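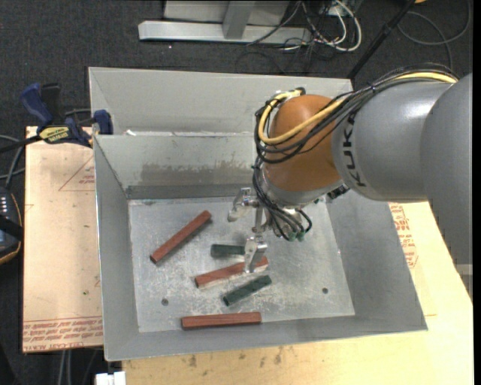 Open-top sheet-metal bin resting on two boards, with reddish-brown and dark green sticks on the floor of the bin.

Setting up a flat-bottomed metal bin for loose sticks

Updated November 22, 2019

This page covers the placing, lining-up and upkeep of an open-top sheet-metal bin used for short rectangular sticks in more than one colour. It applies to the Mudgway bin range and to most folded-steel bins with a flat floor. Bins with a ribbed or perforated floor are dealt with on a separate page.

What you need

One open-top bin, flat floor
Two boards of equal thickness
Spirit level, steel rule, pencil
Flat file and a sheet of medium abrasive paper
Soft brush, lint-free cloth, mild detergent
Sticks, sorted by colour (the Buvel set is used in the text below: 179 mm long, 13 mm thick)

Step 1 - Check the bin

Turn the bin over on a clean surface and look at the folds. Corners should be closed and the underside should sit flat. Press on each corner in turn. If the bin rocks, the floor is twisted and should be straightened before anything else is done.

Run a gloved hand along the top edge. Remove any burr with the flat file, working along the edge and never across it, then finish with the abrasive paper. Wipe out all filings. Filings left in the corners will mark painted sticks within a day or two of use.

Step 2 - Place the boards

A metal bin set straight on a bench slides and rings. Two boards side by side will carry it better than a single wide one, as they can be packed separately where the bench is uneven. Pine or birch will do. Check that both are the same thickness at each end with the steel rule.

Lay the boards, set the level across both, and pack under the lower one until the reading is true in both directions. Paper shims are adequate up to 4 mm. For anything more, use a hardwood strip the full length of the board.

Step 3 - Set the bin down

Lower the bin on to the boards squarely. Mark its corners on the wood in pencil so that it can go back to the same spot after cleaning. Repeat the level check, this time on the bin floor. A stick placed on edge should stay put. If it tips the same way each time, go back to step 2.

Step 4 - Load the sticks

Put the sticks in by hand, one colour after another. Do not tip them from a box: the corners strike the floor first and bruise. For loose storage the direction of each stick is not important, and sticks lying at an angle to the walls are easier to pick up than sticks pressed flat against them.

Keep to a single layer where colours are mixed. Crossed sticks hide the ones underneath and a dark colour is easily missed against another dark colour. The Buvel set has 57 sticks, too many for a single layer in the smaller Mudgway size. Divide them between two bins or keep part of the set in its carton.

Leave a clear strip along one wall, wide enough for a hand.

Step 5 - Cleaning

Brush out the bin when the sticks are changed over. Once a month, empty it, wash the floor with warm water and detergent, and dry it straight away with the cloth. Do not use scouring powder. Estico degreaser may be used on bare metal but not on painted sticks.

A grey metal floor will pick up pale scuffs and fine scratches in normal use. These do not need treatment. Deep scores that catch a fingernail should be rubbed down with the abrasive paper, along the score.

Faults and remedies

Bin creeps across the boards: clean the underside and the board tops. Fix a thin cork pad at each corner if it continues.

Bin rings when sticks are put in: check that it bears on both boards along its full width. A gap under one side is the usual cause.

Colour rubbing off on the floor: remove with a damp cloth. If it comes back, the paint has not cured. Stand the sticks on end in a dry room for a week before using them again.

Rust at the folds: dry the bin upside down after washing. Treat spots with fine abrasive paper and a light wipe of oil, then wipe again until the cloth comes away clean.

Notes

Pencil marks on the boards should be renewed whenever the boards are sanded. Skakarik boards are supplied waxed - the wax must be taken off the top face first or the pencil will not hold.

The Mudgway sizes were revised in October. Measure older bins before ordering boards to suit.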